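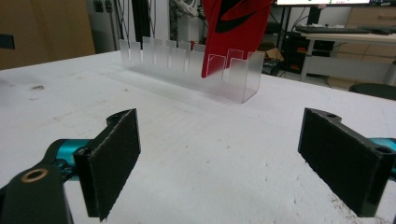

By Kianoush Farahani — Flumska maintainer, perception and most of the complaints
Last touched in October

Flumska: Frequently Asked Questions

What does Flumska do?

It takes recordings from hand-held grippers, works out where the gripper was and how far open the fingers were, and writes the result in a form your training code can read. It also has a viewer, so you can find out what went wrong before you spend a night training on it.

Does it control the robot?

No. Control is Cernik's job. Flumska hands over a list of poses and finger widths, and Cernik decides how to get an arm through them without hitting the furniture. If your arm has hit the furniture, please file that over there.

Why does tracking get lost when I lean in close to the table?

Plain white tabletops have very little on them to track. Scuffs and specks help more than you'd think, so think twice before scrubbing yours. Most of the useful detail sits in the background: cables, shelf edges, the corner of a desk. Keep a slice of the room in view and the tracker will usually hold on.

If it does lose its place, the viewer paints that stretch gray. Gray stretches up to 7 frames long are filled in. Anything longer splits the episode in two, and you get to decide which half you like.

Can it handle clear acrylic?

Sort of. A clear rack with frosted dividers gives you bright edges and not much else, and the depth estimate will happily report the table behind it. Turn on edge_mode for racks and trays. It looks for the thin bright lines and fits slots to them. It is slower, and it occasionally finds a slot in a window blind.

And cloth?

Cloth is fine to record and miserable to label. We don't try to model its shape. The label says which slot the fabric went into, and the planner is left to worry about the rest. Bold patterns confuse the color mask, so a red item with black shapes on it may come back as several small red items. Set merge_regions to true and they'll be reunited.

My finger width is always slightly off. Is that a bug?

Probably calibration. Run flumska width, open and close the fingers 20 times, and go slowly. People rush this step and then write to me. Fuzzy finger pads also compress a bit, so "closed" is never quite zero. There's a pad_offset setting for exactly this.

How many episodes do I need?

Fewer than you fear, if they're clean. Our slot-loading policy was trained on 185. The first version used 3957, most of them scraped together from older tasks, and it was worse at everything except dropping things.

Which file formats can I export?

Trarero's format and plain folders. The Ansari exporter exists, in the sense that there is a file with that name — it fails on episodes with more than one gripper, and I keep meaning to fix it.

Why does the viewer open on the last frame?

Somebody asked for it once. Press Home, or set start_at to first.

Where do I report a problem?

On the issue tracker, with the log and one short episode attached. Please don't send a photo of your screen.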